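Sotska Workbench Objects: notes on the collection

Version 3. Maintained by Amerley Agbenyega.

What is in the collection

Sotska is a set of labelled pictures of small things kept at and near a workbench: caps, buttons, knobs, cups, lamps, fittings and short lengths of pipe. There are 2531 pictures in total, sorted into 119 object names. The names are the ones people in the workshop use, so a "cap" may be listed as a lid in another collection, and "knob" covers anything turned by hand that is smaller than a jam jar.

Most of the objects are ordinary and cheap. Some were bought for the purpose and the rest came out of drawers. We did not clean them up beforehand, and a few have old labels or glue marks on them.

How the objects were put out

Objects were set out against the wall or left on the bench, in small groups that mix shapes and colours. We tried to put things of similar outline near one another – a dome lamp beside a round button, for instance – as these are the ones that get mixed up in the labels. Groups were changed after every 400 pictures in the first version. From version 2 onwards they were changed whenever the bench was needed for other work.

Cups may be upright, upside down or on their side. All three go under "cup", with the position given in a second column.
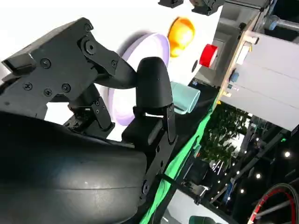
Bench and Stores Group, Harnar Workshops

Labels for the wall groups give the colour first and the object second: "orange dome light", "red button or cap", "mint cup, on side". The pale lavender disc is entered as "disc, lavender" and has the part-hidden mark, as its outline is not complete. Where a labeller could not choose between two names, both are kept with "or" between them. Please do not tidy these up. They were left in on purpose after a long argument in October.

Fixed parts of the room, such as cabinets, pipes and panels, are labelled only when they take up a fair share of the picture. Small fittings on them, like the blue knob on the wooden-edged panel, have their own entries under "knob" or "fitting".

Files

The label table is a plain text file with one object per row. The columns are picture number, object name, colour, position, part-hidden (yes or no) and labeller's initials. Pictures are in numbered folders. The numbers have gaps where blurred or doubled pictures were taken out, and we have not renumbered.

Known problems

Pale colours are not labelled evenly. Lavender, grey and white were used loosely in version 1, and some rows have not been checked again. Mint and green are more reliable.

Drustik used a different word list for lamps when they helped with the first round, so "beacon", "warning light" and "dome light" all occur. Treat them as the same thing.

The folder called Politis holds a spare set with no labels. It is not counted in the total above.

Corrections

Send the picture number, the row and the name you think is right to Amerley Agbenyega. Corrections are gathered up and go in with the next version.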